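How a Robot Learns by Being Shown

Two ways to show it

Some robot jobs are hard to write as rules. A person can do the job first while the robot records it.

By hand: you hold the robot's arm and move it. Sensors in each joint store the angles.

By remote control: you stay apart from the robot. Your hand motions are sent to it, and it copies them. This is called teleoperation.

One full try is a demonstration. Ea Vestergaard's Cudel project uses 1490 of them for one table task. Each lasts 16 seconds.

Practice on a computer

Many demonstrations take place in a simulation, a world drawn by a computer. The food and dishes there are only data, so a dropped plate costs nothing. 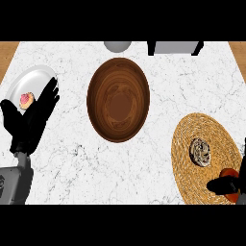 The left hand is open beside a pastry on a plate. An empty bowl sits near the middle of the table.

What the robot keeps

The robot saves camera views and joint angles together. A program then looks for patterns that link them.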